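Two grippers, two cables and a good manual: we visit the makers of the Trurnano kit

6/11/25

The office of Prelach is on the second floor of a building which was before a printing house. From the stairs you can still smell a little of the ink. I came there to speak with the product lead of the Trurnano, a pair of hand-held grippers that the company rents and sells to laboratories and to small firms. She asked me not to write her name, because in her opinion the kit is the work of the whole group, and I respect this wish.

The Trurnano is meant for people who want to teach a robot arm a task but do not want to drive the arm itself. A person takes one gripper in each hand and does the work at a table. The recordings are later used for training.

"Our first customers were all researchers," she told me while she was making tea. "They forgive everything. If a screw is missing, they print a new one. Now we have also customers from packaging and from office supply, and they want to open the box and begin. It was a hard lesson for us, but a useful one."

I asked what is in the box. She answered that the standard set has the two grippers, the cables, a short printed manual and a list of 17 practice tasks. The list starts with very easy things, for example moving a cup, and ends with work that needs both hands. A set costs 1,370 pounds, and the monthly rent is 200 pounds, with the support included. For a school or a university there is a lower price, but this must be asked for by e-mail.

Her favourite group of tasks is the one with office objects. "Everybody knows a stapler," she said. "You don't need to explain to a new operator what it is for. But when you hold it with a gripper, you notice how much your fingers were doing before. You have to think about which side you take it from, and how you will turn it."

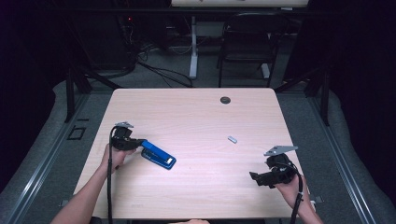
The Trurnano grippers in use with a stapler. The left one is holding it; the right one is open.

The question of the cables was important for me, as many readers have written to us about it. Other makers are going to wireless models, and the Trurnano has still a cable on each gripper. The product lead did not try to hide that it is a compromise.

"Yes, some people complain," she said. "With a cable you must learn to let it lie along your arm, and in the first hour you will be angry with it. But a battery makes the gripper heavier, and it is empty always in the wrong moment. We tested a wireless version with a partner firm, Ellery, during one whole winter. Their operators asked for the old one back."

About the weight she was more careful. Each gripper weighs 300 grams without its cable, and she admitted that this can be felt after a long session. The manual recommends to make a pause every half an hour. I tried the grippers myself and after some minutes my wrists were already telling me the same thing. The closing of the jaws, on the other hand, I found very pleasant. It is smooth, and one understands quickly how strongly one is pressing.

Small and flat things are more difficult. I needed many attempts before I could lift a coin from the table, and my hostess laughed in a friendly way. "For this you pull it to the edge first," she explained. "It is written in the manual, on the page that people don't read."

We spoke also about the software, which in my view is the weaker part of the offer. The recording program is clear enough, but the sorting of finished recordings takes too many steps, and the search function finds only exact names. She agreed with the criticism. A new version, prepared together with the firm Skesitz, is planned for the end of November, and owners of the present kit will receive it without payment.

At the end I wanted to know to whom she would not advise the Trurnano. She was thinking quite long before answering.

"To somebody who has no robot yet and no plan for one," she said. "We had such requests. They see a video and they like it. I tell them to rent for one month, record one task, and then call me again. Some of them call. One has now four sets."

Orders are taken through the Prelach website, and the delivery time is at present three weeks. Rented sets are sent out sooner, when one is free.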